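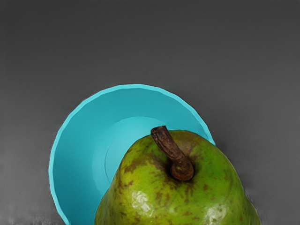
Review of the Vukex Simulation Kit for Pick-and-Place Work
Robotics Project Report
Vikas Bansal and Deepak Katiyar
Submitted 4/27/18

Summary

We tested the Vukex simulation kit as a possible replacement for the shared lab arm in the introductory robotics course at Dravthorpe. The kit is software only. It comes with a simulated arm, a small set of rooms and tables, a library of household objects, and a scripting interface. We used it for one task, which was to pick up a pear and put it in a bowl, and ran that task 400 times under two table layouts. We also kept notes on setup, documentation, and support.

Our view is that the kit is good enough for the first half of the course. It is weaker for anything that depends on contact between objects, and the price is hard to defend if only one class uses it.

Background

The course has one real arm and a sign-up sheet. In September most groups get enough time on it. Later in the term the sheet fills up, and groups end up writing code for days before they can try it. Our instructor asked for a project team to look at a simulator that students could run on the lab desktops. Two kits were suggested. The other one, from Betia, would not install on our version of the operating system, so we dropped it early and spent the whole project on Vukex.

A one-year classroom license was quoted to us at $971. We worked with the evaluation license, which has the same features but stops saving logs after a set number of sessions. We did not know this at the start and lost one evening of results.

What is in the kit

The download has three parts: the simulator, the object library, and a folder of sample tasks. The arm model is a white arm with a black two-finger gripper. You can swap the gripper for a suction cup in the settings, but we stayed with the fingers because that is what our lab arm has.

Rooms are simple. Ours had gray walls, a patterned tile floor, and a round table. The table is one solid object and cannot be resized from the menu. It can be changed in the scene file, which is plain text and easy to read.

The object library is mostly groceries and kitchen items. Each object has a shape used for drawing and a second, simpler shape used for collisions. The second one is what matters for grasping. The manual mentions this in one line near the back, and it should be in the first chapter. A student who sees the fingers stop short of a surface will assume the code is wrong.

For our task we used the pear, a turquoise bowl, a cereal box, and a carton of milk. The box and the carton were there as obstacles.

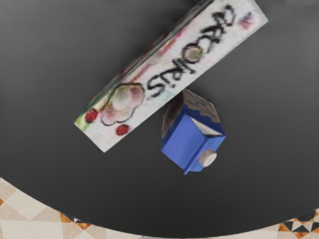
The drawn detail on the objects is uneven. The fruit looks very good, down to the spots on the skin. The bowl has a rim with visible corners if the camera is close enough. The cereal box has lettering and painted decorations that seem to have been made by hand, and we liked it, but our text-reading test (a side experiment that Deepak wanted to try) gave nonsense on it. We would not plan a label-reading assignment around this library.

Setup

Installation took one afternoon on the first machine and much less on the others. The steps that worked for us were:

1. Install the simulator before the object library. The library installer looks for the simulator folder and quits without a message if it is missing.

2. Turn off the high shadow setting. The lab desktops do not have strong graphics cards, and with full shadows the picture lagged behind the arm.

3. Open the sample pick-and-place task and save it under a new name. The original is overwritten by updates.

4. Set the random seed by hand. If you leave it blank, each restart gives a new object placement and you cannot repeat a failed run.

5. Check the units. Positions in the scene file are in meters, but the gripper opening is in millimeters.

The last one cost us more time than all the others put together. We had the gripper opening set so small that the fingers never opened at all, and for two lab periods we looked for the problem in the arm controller.

The task

Each run began with the arm in its home position. Our script read the pear's position from the simulator, moved the gripper over it, lowered, closed, lifted, moved to the bowl, and opened. A run counted as a success if the pear was inside the bowl when the arm was back home. Each run was also limited to 2,000 simulation steps. Anything that went past that was a failure, even if the pear got to the bowl afterward.

We did not use vision for the main test. The simulator can hand over exact positions, and we wanted to judge the motion and the grasping without adding errors from our own image code. We did look at camera output separately, which is covered further down.

The two layouts were:

Layout A. Box and carton together on one side of the table, away from the straight path between the pear and the bowl. 200 runs.

Layout B. Box and carton moved so that the straight path passed over them. The other 200 runs.

The pear was given a new starting position and rotation for every run. The bowl stayed where it was.

The move to the bowl was the part we watched most. We had the gripper point straight down for the whole carry and stop above the bowl before opening. Letting go from too high made the fruit bounce off the rim. Going too low made the finger tips touch the bowl and push it. We settled on a height just over the rim by trial and error, and left it there for both layouts. 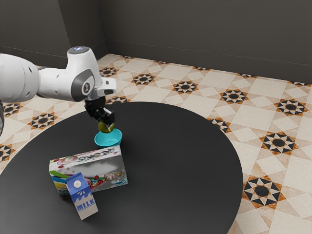

Results

Layout A went well. Seven runs failed. Four of them were poor grasps in which the pear rolled out as the fingers closed, and the other three were drops that hit the rim and landed outside the bowl. None of them ran out of steps.

Layout B was worse, mainly because of our own script. We first kept the same carry height as in Layout A, and the pear brushed the carton on the way. The carton is light and tips easily. After we raised the carry height the collisions stopped, but the path was longer and a few runs went over the step limit. We counted only the runs made after that change. The grasp failures were of the same type as before.

The way a grasp fails depends on how the pear is lying. If the fingers close across the wide part, the hold is steady. If they close near the stem end, the sides slope and the fruit slides away. We expected this from the real arm and were glad that the simulator shows it too. What did not match was the speed. On the lab arm a slipping object usually drops. In Vukex it sometimes shot out sideways and off the table, which looks like a problem in how the contact force is worked out when the fingers press into the collision shape. Lowering the closing speed helped.

Deepak wrote to Vukex support about this. The reply came the next day and suggested a smaller time step. That did fix the sideways jumps, but every run then took longer on the clock, and we did not have enough lab time to repeat the full test with the new setting.

Camera output

The kit lets you place as many cameras as you want and save pictures from them. We used one view of the room and close views from above the table. The close views were the useful ones for fruit detection. A green pear on plain gray is easy to separate by color, and the simple threshold from our second homework found it without any tuning. The soft shadow beside the fruit did not confuse it.

Close views with the bowl in them were harder. When the pear overlaps the bowl, our code found the color region but put the center in the wrong place whenever part of the fruit was outside the picture. This would be the same with a real camera and is a fair exercise for students.

We also saw small patches of grainy pixels near the bottom of some saved pictures. They did not affect our detection. We reported them, and the answer was that the quality setting should be raised, which our desktops could not handle.

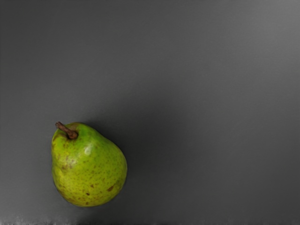 Documentation and support

The manual is well written in the parts that exist. The chapters on scene files and on moving the arm are clear, with short code samples that ran as printed. The chapter on contact settings is a list of names and default values with no explanation. There is a user forum, but most of the posts we found were about installing the program.

Support by email was polite and quick. We had to send the same log file twice.

Cost and comparison with the lab arm

The simulator does not wear out, and several groups can use it at the same time. That is the whole argument for it. We asked at the Chauhan computer lab whether the license could be shared with the vision class, and the answer was yes as long as the machines are in the same room. Split between two classes, the price seems reasonable to us. For one class it is a lot of money for something used during half a term.

It does not replace time on the real arm. Students would miss cable snags, loose mounts, and bad calibration, and those take up a good part of the actual lab work.

Recommendations

We recommend buying one license if the vision class will share it. The first three assignments could move to Vukex with almost no changes. The grasping assignment should stay on the lab arm until the contact settings have been checked with the smaller time step.

If the kit is adopted, the instructor should hand out a prepared scene file with the gripper opening already set and the seed filled in. Our scene file and run script for both layouts are in the project folder on the course drive, along with the logs we were able to save.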